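Higinio Bañuelos has been buying and measuring web traffic for 19 years, first in-house and now at Wirnosow, a small agency, and he doesn't trust the dashboard. He said so before I had my notebook open.

"Every platform claims the sale," he told me. "Add up what they all say they sold for you and you get a company that doesn't exist."

His favorite case is Trillevex, a client that sells replacement parts online. In February the ad platform reported 200 orders. The store's own records, for the same stretch and the same products, showed 106. The account manager called it an attribution window issue. Bañuelos calls it wrong.

"I asked which 106 were real and which weren't," he said. "They sent me a slide."

I put it to him that his own firm makes money from these reports. He didn't argue. Wirnosow bills for a monthly summary, and he admits that most clients read the first page and stop. So how is his number any better than the platform's?

"It might not be. I can show you the order IDs, though."
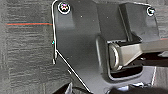

Screw and dark metal plate, with gray carpet alongside.

He is just as cool on Nimavov, the modeling tool that a rival shop has been pushing. It promises to fill in the conversions lost when visitors turn down cookies. Bañuelos ran it for 2 months beside a plain spreadsheet and dropped it. I asked if that was long enough to judge. "Probably not," he said. "But they wanted a year's contract to find out."

What he does now is dull. He switches off one campaign in one region, leaves the rest alone, and watches orders. Tennant, another client, did this with its branded search ads and saw no drop he could detect. The company turned the ads back on anyway.

"The sales director liked seeing the name at the top of the page," Bañuelos said. "I put that in the report too."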